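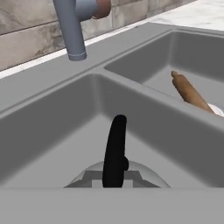
The sink setup in simulation, with the gripper finger over the front basin and a rolling pin in the rear one.

Gripper comparison moves to the kitchen sink

The second part of our gripper comparison is under way. The first part used a flat counter, and both candidates did well enough there that we could not choose between them. For June we moved the whole test into a simulated double sink, and the differences are now much easier to see.

The two grippers are the Flamia and the Prasach. The Flamia has long, narrow fingers and a wide opening. The Prasach is shorter and closes harder. Both are mounted on the same simulated arm and run from the same controller, Plustora, with the same speed limits. The only thing we change between runs is the gripper model and its camera mount.

Each gripper gets 200 attempts per task, and there are 16 tasks in the set. Most of them are simple: pick up an object from one basin and set it down in the other, or lift it out onto the counter. The rolling pin is one of the harder objects. It is round, it can roll when touched, and it often comes to rest at an angle against a dish or a wall. A gripper that approaches straight down has to turn its wrist to match, and there is not much room to do that beside the divider.

So far the Flamia reaches into corners better. Its fingers get between an object and the basin wall without the housing touching the rim. The Prasach holds on better once it has something, but it bumps the divider on the way in more than we would like. We stop a run when that happens and count it as a miss. Some of you have asked for a softer rule, where a light touch is allowed. We are keeping the strict one until both grippers have finished the full set, and then we will score the logs again both ways.

The wrist camera needs more work. With the original mount, the fingers blocked the view of small objects during the last part of the approach. Tilting the camera to 45 degrees helped with the Flamia and made little difference with the Prasach. The second camera, fixed above the faucet side, will stay in for all remaining runs.

We also found a mistake in the contact settings for the sink surface. Friction had been set too high, which made sliding grasps look better than they should. The early runs on Bogdan, our older workstation, used the wrong value and have been thrown out. If you copied the scene file before 23 June 2021, please get the new one from the shared folder.

Next up are the plates and bowls, then a short set of runs with a different faucet position. Results for all tasks will be in the next issue.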